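Chapter 5
Cables on Frames: Tying, Routing and Doubting

Most product sheets will tell you that a cable fixed to a frame is a cable you can forget. This chapter starts from the view that you can't. Read it with a loose tie in your pocket.

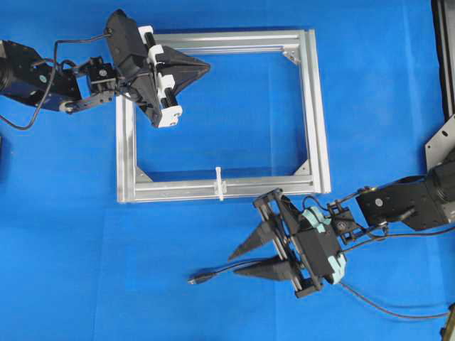
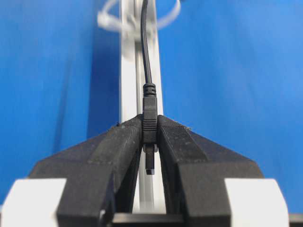
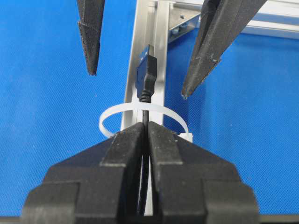
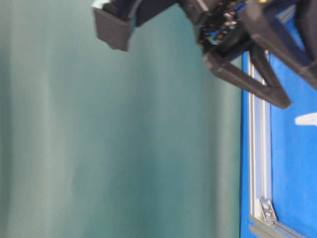 A tie holds a cable only as well as the thing it is tied to, and slotted aluminium rail is less helpful than it looks. The faces are smooth and the groove gives a thin cable somewhere to wander. Take the black USB cable and the white loop around the rail: a wide oval like that one marks a route, but I wouldn't trust it to take a pull. The ribbed collar behind a plug is meant to bend a little, and it is a poor place to put the load. Truvley's handbook says to leave 16 mm of free cable behind the collar. Tirko says 70. Neither explains its figure, and the colour charts in both get more room than the testing.

We begin with the Edwood bench trial, in which about 200 ties were pulled by hand, and ask how much a trial like that can prove.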